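**Open day at Keltine — quick write-up**

Back from the Keltine open day, writing this on the train so excuse the state of it. Tuesday, late morning slot. Three of us went. Coffee fine, parking awful, go by bus if you go to the next one.

Short version: they collect hand movements for robots by having people do ordinary jobs with a hand-held gripper. No arm, no cage. You squeeze the handle, the jaws close, the tool records what it sees, and later on somebody's arm is meant to learn from it. The project is called Okex. We'd read the leaflet and I still hadn't understood how much of it is just... housework.

Demo was in a home, kitchen one side and a table in front. Task of the day: utensil holder, chopsticks and a spoon in it, pick it up, shift it, put it down again. Over and over. Sounds like nothing.

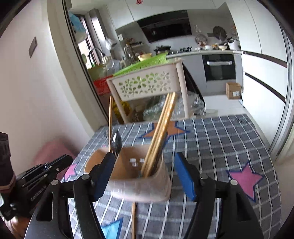
The target for this one job is 3,000 goes, and the operator on the morning shift had done 46 before we got there. Each go gets a pass or a fail afterwards from someone at a desk. Fails are kept too, they said, just filed seperately. I asked what counts as a fail and got a long answer, the gist being: dropped it, knocked something, or took so long that no one would want to copy it.

Things I scribbled down:

- Pads on the jaws are soft-ish and get swapped when they go shiny. We were allowed to squeeze a spare set.
- Grip too hard on thin plastic and the sides bow in. Too gently and it twists on you. You learn it in an afternoon apparently.
- Lifting from the side is easy. Setting down level is the hard bit.
- Weight of the tool — fine for five minutes, my wrist knew about it after ten.
- They want real homes with real clutter, and Yorath (the firm doing the arm side) won't take anything shot in a bare room any more.

We all had a turn. Mine was poor. I came in too high, closed on the rim, had to back off and start again. Second try better. What surprised me is how little you can feel through the handle — you're going almost entirely by eye, and your eye is in the wrong place, up in your head and not down at the jaws where the recording happens. The operators say you stop noticing. One of our lot got it first time and has been unbearable ever since.

Then a second round at the same table, with the idea being that you vary your approach each time so the arm doesn't only learn one angle. Left, right, a bit further back. More boring to do than it sounds, more useful than it looks.
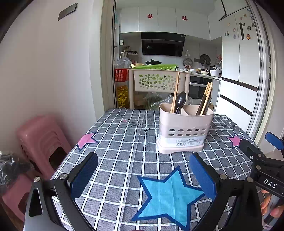 Pristotska wrote back to my draft within the hour to say that she'd want to see the arm do it before getting excited, that more than 80 clean goes by a person prove the person can do it, and could we please ask Yorath for a date. Fair. I did ask on the day and was told "spring, probably", so make of that what you will.

Next open day is in March, afternoon slots only. Wear flat shoes, there's alot of standing. If you want a turn with the gripper say so when you book, they only have a couple out at once. Names to me by Tuesday please — and whoever borrowed the leaflet, I need it back.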